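Print this page | E-mail this page

Gonach Supper Club
Minutes of the April meeting

The meeting got going a little after 7 in the evening, once everyone had a plate. The chair welcomed us all, with a special welcome to the two households who have moved over from Fandside and were joining us for the first time. They brought a pan of lemon rice with peanuts and curry leaves, and it was gone before we had finished reading the last minutes, so they can consider themselves full members.

Minutes of the last meeting

These were read and accepted with one correction. The dish that won so much praise in the winter was a red lentil dal with spinach, and was written down as a split pea soup. The secretary apologizes to the cook, who has been very gracious, and who asked that it also be recorded that there was no cream in it.

The spring potluck

Most of the evening went to this, as it always does, and it was a happy sort of discussion even when we disagreed. We have the hall on Bellamy Street from noon until 5. The capacity is 60 seated, and we agreed to stop taking names when we reach that number, however much it hurts to turn away cousins.

The theme took some settling. One member spoke very warmly for an all-dessert potluck, and there was a good deal of laughter and a surprising amount of support, but the feeling of the room was that children would be impossible by 3. A second member suggested street snacks, and you could tell from the noise that this was the one. We talked for quite a while about what counts as a street snack. It was agreed that anything you can eat standing up with one hand will be allowed, and that stuffed flatbreads, corn on the cob, samosas, tamales, dumplings in a paper cup and soft pretzels all pass. Soup does not pass. The member who makes the soup has asked for this to be looked at again next year.

There was a long and useful exchange on frying. Last year the oil was started too late, and people stood in line with empty plates while the first batch of fritters came out pale. This time we will have two pots going before the doors open, and batter will be mixed at home and carried over in lidded tubs. Anyone bringing a batter with baking soda in it should wait and stir in the soda at the hall. The potato filling can be made the day before and tastes better for it.

Chutneys: green, tamarind, and a mild tomato one for the little ones. The green needs to be made that morning, with plenty of lime so it holds its color. We need enough for 100 small cups, and four members kindly raised their hands before they were asked.

The kitchen page and newsletter

The newsletter went out in good time and the secretary thanks everyone who wrote in. The mango pickle recipe drew more letters than anything we have printed, including three from people who say their grandmothers would never have used that much mustard seed. We will print the letters, as they are a pleasure to read. For the next one we would love more weeknight cooking, things that can be on the table between homework and bath time. A request was made for anything at all to do with eggplant.

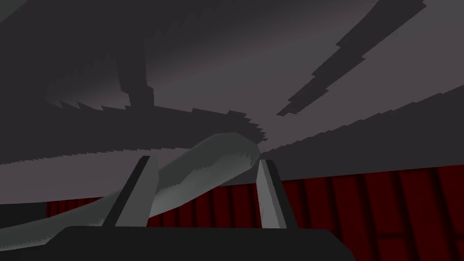 Gripper with its two fingers apart (computer rendering)

The recipe cards came up next. We now have 46 typed up, and the box is starting to look like something we could be proud of. Please do put amounts on your cards. We know that many of us cook by eye and by smell, and that writing down "salt until it is right" feels perfectly truthful, but the newer cooks among us have asked, very politely, for teaspoons. Cards should also say how many people the dish feeds, and whether that means our members or people with ordinary appetites.

Spices and the bulk order

We will order again from Flutico, as the cumin and the black cardamom were both so good last time. The minimum is 12 bags, and we had passed that before the sign-up sheet got all the way down the table. Turmeric, coriander seed, dried red chilies and whole nutmeg are on the list. Please bring your own jars to the pickup, and please label them. We still have one unclaimed jar from the fall that is either ground fennel or ground anise, and opinion was divided even after it had been passed around and sniffed.

Other matters

A member asked whether we might have an evening on bread. Everybody liked this. It will probably be a small group, as the oven is small, with dough made ahead so that there is something to shape when people arrive.

The big steel ladle is missing again. Please look in your drawers.

Thanks were given for the cardamom tea, the almond cookies and the very fine carrot salad. The recipe for the salad has been promised for the box, with amounts.

To do before the potluck

Chutney makers to agree on who brings which.
Two large pots and a long thermometer to be at the hall by noon.
Spice money to be handed in at or before the next meeting.
Paper cups, napkins and trash bags to come out of the club fund.

The meeting closed at 9:15, and the dishes were done by 10. The next meeting will be in May at the same place, and supper will be dumplings.

Print this page | E-mail this page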